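Visit report: Verkari open day, teleoperation group

The simulation room at Verkari takes visitors in small groups. I went on 2023-04-12 with Josefien Brouwer, who wanted to compare the setup with the hand-guided cell we use at Plulico. The tour left the front desk late and skipped the machine shop.

Thijs Brouwer (no relation) ran the session. The operator sits at a desk with a handheld controller and two monitors, and drives a simulated six-axis arm with a parallel gripper. The task is a stamping job: take hold of a blue stamp, bring it to a green field on a form, press, and return it to its mat. Each run is recorded as joint positions, gripper opening and rendered views. A run can be discarded with a foot pedal. The set we were shown holds 1122 accepted runs, and the target is 2000.

Views from the simulated cell, with the gripper open in each:
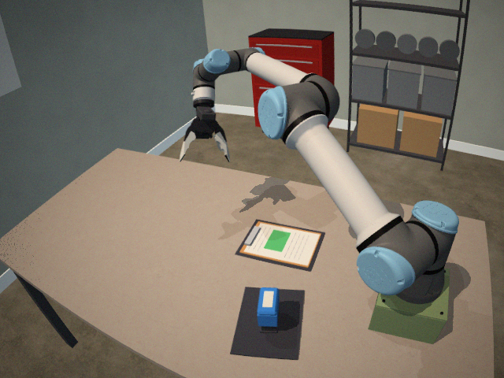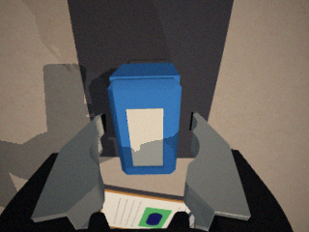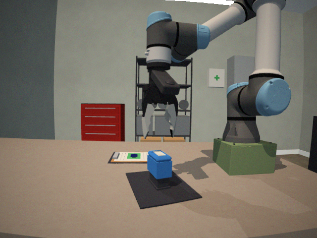
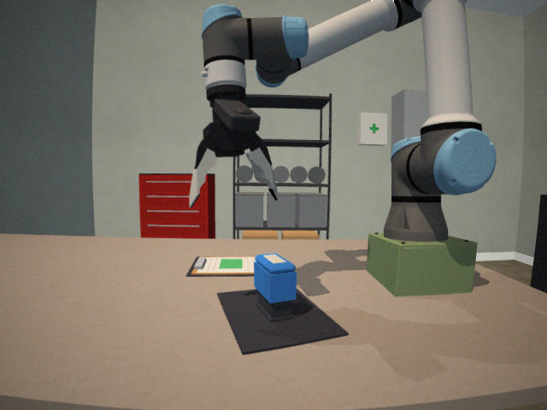

Josefien asked why the group does not guide a real arm by hand. Thijs gave two answers. Hand guiding puts the teacher's arms in the camera view, and the recorded forces include the teacher's push. With remote control the recording contains only commands the arm can repeat. The drawback is depth. New operators misjudge height over the mat and come down too early, and the group expects several hours of practice before it keeps anyone's runs.

I tried it for ten minutes. Translation was easy to learn. Rotation about the wrist was not, and I lost the stamp twice by closing before the fingers were level. Latency was not noticeable. The controller has no force feedback, so contact has to be read from the screen.

Contact settings were discussed at length. Friction between finger pad and stamp is varied from run to run within a fixed range. Lighting is varied as well, but on a separate schedule. A change to the contact solver in January made 3490 older runs unusable, and they are kept only for checking the file reader.

Still open after the visit: whether the recordings can be exported in the format Thibodeaux uses, and whether the pedal can be bought separately. Thijs will send the export notes. The second stop, Birkarport, had closed its demonstration hall by the time we arrived and is covered in a separate report.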